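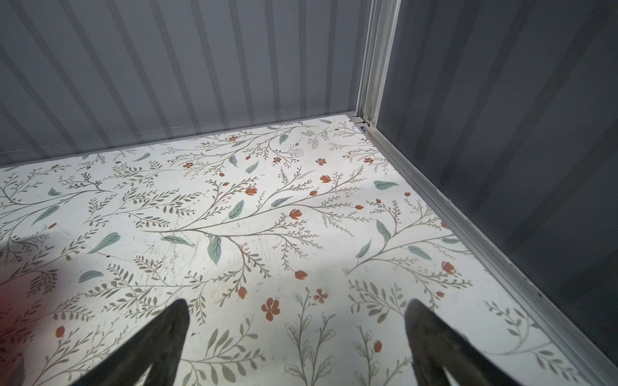 Seit Februar bin ich Untermieter in einem Haus, in dem jede Fläche ein Muster hat. Ein kleiner Thread über Blümchen. 1/7

Die Küche: Ranken. Der Flur: andere Ranken. Das Bad: Farne, vermutlich wegen der Luftfeuchtigkeit. Meine Vermieterin nennt das »ruhig«. 2/7

Wollte im Baumarkt eine Rolle zum Ausbessern nachkaufen. Das Dekor heißt »Skirnasero« und ist ausgelaufen. Nachfolger ist »Brudura«, gleiche Ranke, aber die Blüten schauen jetzt nach links. Mindestabnahme 300 Meter. 3/7

Der Verkäufer fragte, ob mir der Unterschied denn auffallen würde. Ich wohne seit Monaten mit diesen Blüten zusammen. Ich würde es merken, wenn eine hustet. 4/7

Online gibt es einen Restposten für 153 Euro, zuzüglich Versand, zuzüglich der Frage, was aus meinem Leben geworden ist. 5/7

Sixten Moen, mein Mitbewohner, ist für Weiß. Einfach alles weiß. Er hat eine Farbkarte mit 100 Weißtönen mitgebracht und kann sich seit drei Wochen nicht entscheiden. Favorit derzeit: »Purba«. Sieht aus wie Joghurt, der etwas weiß. 6/7

Stand 23 Uhr: Riss in der Tapete weiterhin vorhanden, jetzt hinter einem Kalender. Das Kalendermotiv sind Wiesenblumen. Die Vermieterin findet es sehr gelungen. 7/7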